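Learning to write letters again

February 22, 2018

I have been writing letters since the autumn, proper ones on paper, and I've been meaning to put something down about it here because a few of you asked after my last post (the one about the leaking boots, which got far more attention than it deserved).

It started when we moved out to Skumavdale and I found a shoebox at the bottom of a packing crate with all my gran's letters in it. She wrote to me every fortnight when I was away studying, eight sides sometimes, all about the hens and the bus timetable and who had been rude at the butcher's. I sat down on the floor meaning to read one and got up two hours later with a dead leg and the kettle boiled dry. I don't think I answered more than one in five of them at the time, and I felt rotten about that, so I bought a pad and some stamps the next morning before I could talk myself out of it.

The first few were dreadful! I'd forgotten how to fill a page. I kept writing the sort of thing you'd put in a text, and then there I was, three lines down with a whole sheet of cream paper still to go. My hand ached as well, right in the fleshy bit below the thumb, and my writing sloped off downhill like a cart with a wheel missing. What helped was keeping a letter going over several days, a bit after breakfast, a bit more while the potatoes were on, with a gap left wherever I'd stopped. My cousin in Flurkville says she can tell exactly where I've changed pens and where I've had a glass of wine.

The post from here is slow. There's one collection, up at Grønli, and if you miss it you've missed it until the next day, so I've got into the habit of walking up with the dog before lunch. I've met more of our neighbours on that walk than in all the months before it. One of them gave me a jar of damson jam, and another gave me a very long account of his hip.

I do still have my phone on me most of the day, I'm no saint, and I still look things up halfway through a sentence and then lose the thread of what I was telling people.

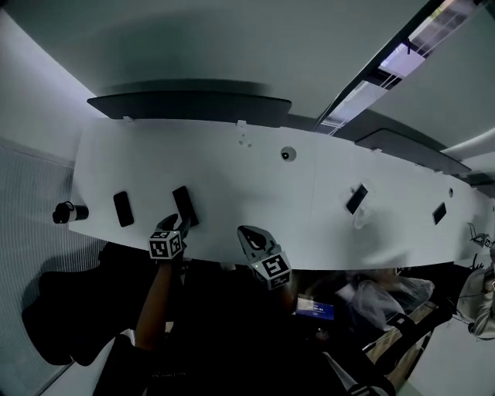 Maren wrote back after my last bit about this to say that she numbers her letters on the back flap, so her sister in Nonden knows if one has gone astray, and that they are now up to 190. I was so taken with this that I've started doing it myself, though I'm only guessing at where I ought to have begun. I've put 8 on the one that's going to my aunt. She'll be wondering what happened to the other seven, and I'll have to explain it in the next one, in March, when I've bought more stamps.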